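Iddale Workshop Furniture Support
Ticket: Romada bench light keeps dropping to its dim setting
Product: Gilbert bench with Romada overhead light
Category: Lighting / controls
Status: Open, customer replied

Original message

Hi! I've got the Gilbert bench with the Romada light over it, bought through your Brillport store in January, and I love it apart from one thing that is slowly driving me up the wall. The light comes on fine, nice and bright, and then after a while it drops to the dim setting all on its own. No flicker first, no click, it just sinks. I tap the dial, it comes back up, I get on with what I'm doing, and down it goes again.

I do a lot of small fiddly work on a white surface and I need the brightness. On the dim setting everything goes sort of oatmeal colored and I lose screws (I've lost plenty!).

What I've tried so far:

Turned it off and on at the dial. Comes back bright, dims again later.

Unplugged it at the wall overnight. Same thing the next morning.

Swapped to a different outlet on the other side of the room. Same.

Wiped down the dial in case there was gunk on it. There was gunk on it. Same.

I haven't opened anything up, the sticker says not to and I'm a rule follower when it comes to electricity. Could you tell me if this is a setting I've missed or if I need a new part?

Update 1, same evening

Your auto reply asked me to time it, so I sat there with the kitchen timer like I was boiling an egg. First run it dimmed at 15 minutes on the dot. Second run, 15 minutes again. Third run I was moving things around on the bench the whole time and it never dimmed at all, and I gave up waiting because dinner was ready.

So now I'm wondering if it has some kind of presence sensor? The booklet that came with mine only covers the legs and the shelf. There's one page for the light and it's all about how to hang it.

Update 2

Thanks for sending the full manual, that would have saved me a weekend. Okay, so there IS a sensor, and there IS an idle timer, and page 12 says it's supposed to be switched off from the factory. Mine clearly isn't. I followed the steps: hold the dial in for 6 seconds, wait for the light to blink, turn left until it stops, press once.

It blinked. I turned left. I pressed. It dimmed again 15 minutes later while I was sitting very still reading the manual.

I tried the whole sequence again with a longer hold in case I was letting go too early. Got the blink again, same result. Then I tried turning right instead in case the dial was fitted backwards, and that put it in a mode where it was stuck on dim until I unplugged it, so please nobody else do that.

Update 3, Thursday

Here's a photo from this morning with it all switched on, before it had a chance to sink on me. It's the brightness I want all the time, please!

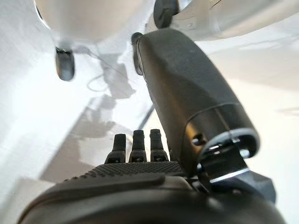
Work area on the bright setting, Thursday morning.

Your follow-up asked if the white surface could be confusing the sensor. No idea, but I gave it a go: I laid a dark green towel over most of it and started the timer again. Dimmed at 15. Took the towel away, dimmed at 15. I'd say the surface is off the hook, and I'd really like it to be because I chose white on purpose. Things show up so much better against it and I can tell straight away when it needs a wipe.

While I was at it I also checked the other things on your list. The light is hung at the height in the manual, I measured it twice. Nothing else is plugged into the same power strip. The plug on the light end was pushed in properly, though it did feel a bit stiff and I couldn't tell you if it has always been like that. The label on the control box says 1000 on the first line, and then a string of letters I can't read without my other glasses. I'll type them in tomorrow.

Update 4

Label letters sent through the form, and you've told me mine is one of the early control boxes and the idle timer on those needs a different sequence. Fair enough! For anyone who finds this ticket in a search, the one I was given is: unplug at the wall, hold the dial in, plug back in while still holding, let go at the second blink. The first blink is the old menu and does nothing. You need a long arm or a helper. I used my foot for the plug switch.

Did that just before lunch. It's been on bright for the whole of a very dull hour of me sitting on a stool not moving, so that's promising. I'd like to leave the ticket open over the weekend in case it forgets the setting when it's been turned off for a couple of nights.

Two small things while I've got you. Could the early box sequence go in the manual, or at least on the help page? And the Brillport store told me the dial cap comes in white too, but I can't find it on the site. Mine's gray and I'd swap it if it's cheap.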